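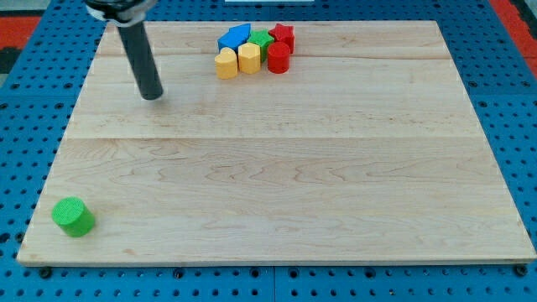 Edge-glued boards are flat pieces of solid timber made by joining narrower planks side by side with glue. They turn up all over the home, as chopping boards, table tops, shelves and stair treads, and once you start looking for the joins it is hard to stop! On a pale maple board the seams can be lovely to follow, running straight across while the faint, wavy, honey-toned grain changes course from one strip to the next. The same method is used for much larger work, and a long dining table may be nothing more than a chopping board on a grand scale.

Why planks are joined

Wood takes in moisture from the air and gives it out again, and as it does so it swells and shrinks. Nearly all of this movement happens across the grain, with very little along its length. A single wide plank sawn from near the outside of a log tends to cup as it dries, so that its edges lift or drop. Narrower strips each cup a little, and the finished surface stays much flatter. Joining also makes good use of smaller trees, which could never give a plank the full width of a table.

Makers have argued happily for generations over which way up the strips should go. Some turn every other one over, so that the growth rings curve up, then down, then up again. Others keep the rings all facing the same way and rely on screws or a frame underneath to hold the top flat. Both ways work, and plenty of fine old furniture can be found to support either side.

The joint

The wonderful thing about a plain glued edge is how strong it is. Two edges planed straight and true, spread with glue and clamped, will often hold so well that the wood beside the joint breaks first. Dowels and loose tongues help to line the planks up, though they add little strength along the grain. Some makers plane a very slight hollow into each edge, known as a spring joint, so that the clamps pull the ends tight.

End grain is another matter. Its open pores drink up glue and leave a weak bond, and they take in water faster too, so the ends of a board are often the first part to split. They also look darker once oiled.

Workshop practice

Hilde Michiels, who taught joinery at the Declercq workshop in Votitz, had her pupils glue up 100 practice panels a year, most from offcuts of maple and beech. Her rule was to leave planks indoors for 2 weeks before planing them.

Related articles
Breadboard ends
Quarter-sawn timber
Hide glue
Winding sticks

Hilde Michiels, 28/07/2025

Contact | © Stenodar | Back to top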